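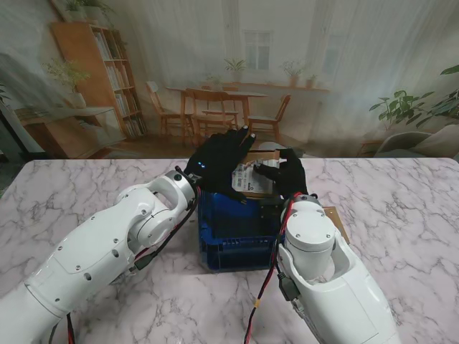 Figure 9.1 A small cardboard box on a blue plastic crate.

Chapter 9
Reading Liner Notes

Before you begin
Choose a record, tape or compact disc that came with printed notes. Read the notes once without playing the music. You will need them for the exercises in the last section.

Liner notes are the words printed on or inside the package of a recording. They can be a full essay, a list of players, a page of thanks, or a single line giving the place of recording. Chapter 8 looked at lyrics. This chapter deals with the text around them, written by the band, the label, or a critic hired for the job.

Small labels often treated this space differently from large ones. A large label might commission an essay to introduce a singer to new buyers. A small label usually had a folded sheet of paper and a photocopier, and the band filled it. The tone could be private, with jokes meant for friends and thanks to people listed only by first name.

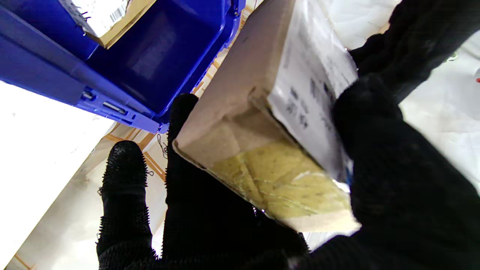
The cassette Pistaldale, by the group Florov, is a useful case. Cilteck issued it in October in an edition of 2,000 copies, a large run for that label. Its insert has four panels. The first gives the titles of 15 songs, and the second gives the lyrics to only 4 of them. The third is a long complaint about a broken amplifier. The last is a list of thanks that takes up almost as much room as the songs do.

A first reading may find little here of literary interest. On a second reading, notice who is speaking. The complaint is written as "I," the thanks as "we," and the lyrics move between the two. Nothing on the insert says which member of the group wrote which panel. A listener who reads it before playing the tape has already met a narrator, and is likely to hear that narrator in the songs.

We will call this the framing voice. It belongs to the package, and it may or may not match the voice in the lyrics. 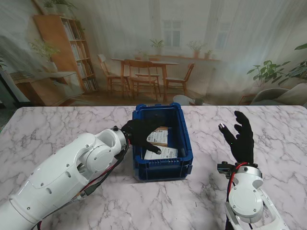

One student objected that a thank-you list has no voice at all, that it is only a list, and that reading it as literature gives the band credit for work it never meant to do. The objection is a fair one and we return to it in the third section. For now, look at the order of the names in your own example, and at any comment attached to them.

Key terms
liner notes
insert
framing voice
credit line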